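Why a dropped shirt is the best thing that can happen to you

I love a good failure, and we had a beauty at Farnlow. Our folding arm, trained on 700 demonstrations done by hand with gripper tools, picked up a shirt by the collar, lifted it nicely, and then kept closing. And closing! The finger motor cooked itself while the software reported a perfect grasp. Jovita Escobedo smelled it before any alarm went off.

Demonstrating on a bed with a blue cloth and the hand-held grippers:

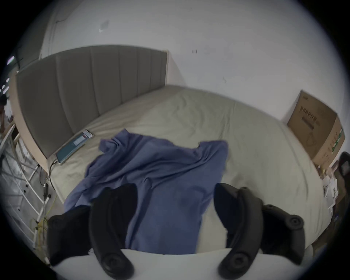
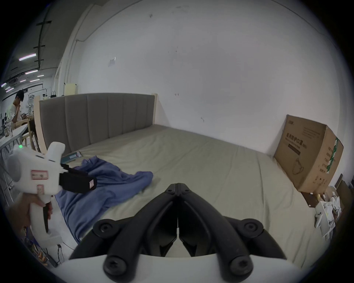 Why did the arm keep squeezing when it already had the shirt?

It had learned the positions of the fingers and nothing about force. A person holding one of these tools feels the cloth bunch up and eases off without thinking, and none of that feeling made it into our recordings. Thick fabric stopped the fingers 8 millimetres short of where the arm wanted them, so it pushed harder.

Finn Lenz wanted a bigger motor. I like Finn, but I think that's the wrong lesson — a stronger motor would have torn the shirt, or pinched somebody's thumb, and still called it a success. What we need is a current limit set low from day one, and an arm that is allowed to let go. Dropping laundry costs you two seconds. I'd take a hundred dropped shirts over one hot motor next to a pile of cotton.

The Tranamwood crew run their arms this way already, and their fold rate looks worse on paper. Good for them! I'd love to see every home robot group publish its drops and its stalls side by side, burnt smell and all. We're putting ours up in August, starting with the collar.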